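Perron P5 two-finger gripper
Dornovby order no. 306

Curved-finger gripper for light household items. Supplied with wrist block, 2 finger sets and a controller profile for Daton and Joluvier arms. Finger sets are changed with one hex key – no recalibration needed.

Both arms were compared on the same simulated bathroom task before the profile was released.
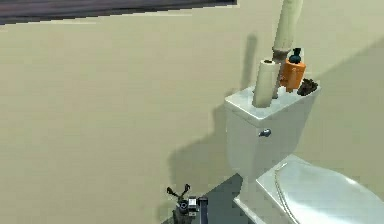
Simulated bathroom, fingers open. Paper roll and orange soap dispenser on the tank lid.

The Joluvier profile runs at a lower closing speed by default. Mass with fingers fitted: 163 g. Spare fingers are sold in packs of 5.

Technical queries: Colleen Doucette, Dornovby sales desk.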